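The Afternoon the Grippers Let Go

When a small fault hides in a long cable, patience is the best tool in the shop 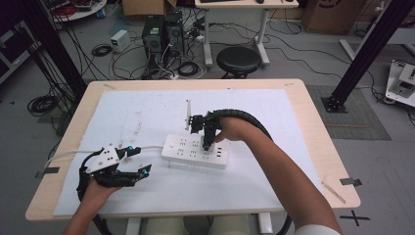
What makes a gripper drop its signal halfway through a job? Most often it's a tired wire, bent in the same spot so many times that it parts inside its jacket, where no eye will find it.

Canan Karakaya learned this the slow way at Modgate, where she and Abla Atallah had spent much of May teaching the Oris system to handle household things. The jaws would close nicely, then go slack for a blink, and the log would show a gap of 40 milliseconds — hardly anything, you'd think, unless your thumb happens to be nearby.

They blamed the software first, as people do, and lost 10 good days to it. Then Atallah sat down with a meter and a pot of tea and flexed every inch of cable by hand until the reading jumped, just past the wrist.

Now each cable is retired after 3,000 cycles, whether it complains or not, and any gap at all stops the run. Karakaya still keeps the old one in her desk drawer, and she'll gladly bend it for visitors.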